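Zernis D2: estación de clasificación con dos brazos para envases blandos

El modelo que sacamos en septiembre para quienes llevan años separando bolsitas a mano y sospechan que la vida daba para algo más. 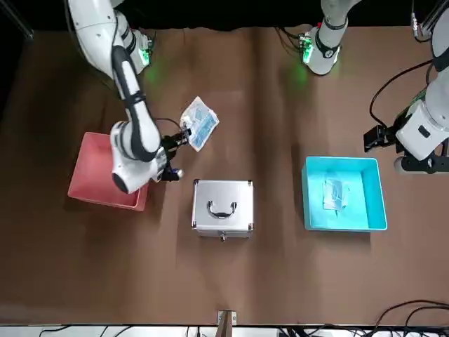 Según Bok-nam Um, en Sturnovside el primer mes se pasó entero discutiendo quién apagaba la estación al irse. El segundo ya nadie quería volver a la mesa de clasificar, y el tercero empezaron las quejas porque la D2 no sabe hacer café. Tomamos nota de lo del café.

La D2 trabaja con lo que peor se agarra: sobres planos, mascarillas envueltas una a una, plástico fino que resbala. Pinza de dos dedos en cada brazo, cubetas abiertas de colores distintos y una mesa mate, porque los brillos la ponen nerviosa. Las cubetas puede comprarlas donde quiera. Las nuestras cuestan más y son iguales.

Qué cambia para la plantilla

El puesto de clasificar desaparece y en su lugar aparece el de atender a la máquina, que consiste en rellenar, vaciar, mirar el piloto y recoger el sobre que se ha caído al suelo. Se forma a una persona en 11 horas, incluida la que se pierde buscando el manual. Conviene avisar al turno antes de que llegue el camión. En Vasconcelos no lo hicieron y la estación pasó dos semanas con una sábana por encima.

Datos

Ritmo: 400 sobres por hora, sin prisa y sin pausa para el bocadillo
Peso máximo por pieza: 200 gramos
Alquiler mensual: 1.491 euros, con mantenimiento
Montaje: lo hace Dratmont, que llama antes de ir

No incluye mesa. Tampoco incluye a alguien que ordene los cables, y hará falta.

Última actualización: 16 de enero de 2018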